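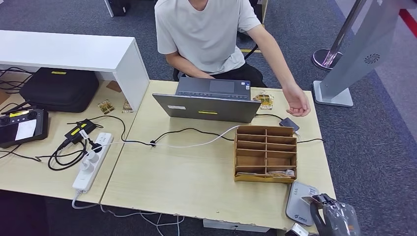
What is the best way to keep a shared table usable when several people work at it all day?

Give every cable and charger a label and a place to go back to, and keep enough clear space in front of each chair for a laptop and two elbows.

If you only have a minute, that's the whole of our tables month in one go. If you have longer, put the kettle on, because I have a lot to say about tables!

February was when we finally got stuck into the long worktops at Korkden. We'd been moaning about them since the autumn. Things drift, don't they? A charger gets left out for the next person, a bag goes down beside it, somebody adds a box of pens, and by teatime you are typing with your wrists tucked in like a squirrel. So Gemma D'Amico and I set aside two long afternoons, rolled up our sleeves and went through the lot, and I can't tell you how much I enjoyed it.

We began with the leads. Please, if you do one thing at home after reading this, do your leads. We tipped out every drawer and box and ended up with 40 on the floor. Gemma sat cross-legged in the middle of them and matched each one to its plug, and 12 belonged to things we no longer own. Those have gone to the electrical recycling point at Claltargate, which takes them at the side door until six in the evening.

The ones we kept are getting yellow stickers. Bright yellow is wonderful on black plastic – you can pick out a power adapter with a sticker on its top from right across a table, even when it's sitting behind a heap of its own cable. We're putting small white tags on the cords as well, close to the adapter end, where they don't snag. Write on the tag before you fold it round the cord. I did my first few the other way about and they look as though a spider did them.

Coiling is the bit we haven't cracked. Everybody coils differently and everybody is sure they're right. Gemma is firmly for the loose loop with a fabric tie, and I've come round to it, having spent years winding cable tightly round the brick and wondering why it split at the neck. There are 100 fabric ties in the blue tin by the door, so take a couple home.

Now for my favourite, the low shelf. I mean the sort that stands straight on the tabletop, just a top and sides with an open front, nothing grand. It gives you a second level for hardly any room, and the space underneath is exactly right for a flat padded case. The white one on the left-hand table has a black zipped case tucked under it. I've been converted so thoroughly that I've put one on my kitchen worktop for the chopping boards. Oliwia Śliwiński, who has helped with our furniture for years now, is making us two more from offcuts and would like to hear from anyone with spare shelf board in the shed.

Oliwia has had a good look at the tabletops too. The pale finish has chipped along the front edges, as you'll all have noticed if you've ever caught a sleeve on it. Her plan is to sand the rough spots and fit a new iron-on edging strip, starting with the worst table. We priced up replacing the tables at Clakent and decided to hang on to them. The tops are sound, the legs are sound, and I'm fond of that wood grain. She'll also be seeing whether the tables can be clamped together from below, to stop pens disappearing down the seam. I've lost two good ones that way.

Snacks! There was a lively discussion at the February meeting about whether wrapped snacks should be allowed on the worktops at all. The upshot is that they are, provided they're individually wrapped and the wrappers go in the bin by the sink. I'm delighted. A small gold packet waiting beyond the corner of your laptop does a great deal for a slow afternoon. Crumbly things, soup and anything with a sauce stay in the kitchen, and yes, Gemma, that includes your noodles.

A few smaller bits while I'm here. Controllers and other handhelds with sticks on should be put down with the sticks facing up, well in from the edge. Bags go on the hooks or under your chair. If a label has peeled off, drop the thing in the tray marked Ahmadpour (it's an old tray from a bakery, and we've never managed to scrub the name off) and one of us will make a fresh one. Please don't stick anything over an existing label, as we spent a good half hour peeling three layers off one little box.

The whole business has cost us very little. Stickers, tags, ties and edging strip have all come out of the sundries money, and the shelves are costing only screws and paint. We have 3000 yellow labels left because I misread the pack size when I ordered, so if your allotment, choir or spare room needs labelling, come and see me. I mean it, take a whole roll!

Next on our list is the tall cupboard at the back, which I'm told has a bottom shelf. Gemma and I will be starting on it at two in the afternoon on the first free day in March, and there will be tea. Bring a pair of gloves and a marker pen, and leave your name on the sheet by the door if you'd like to join in.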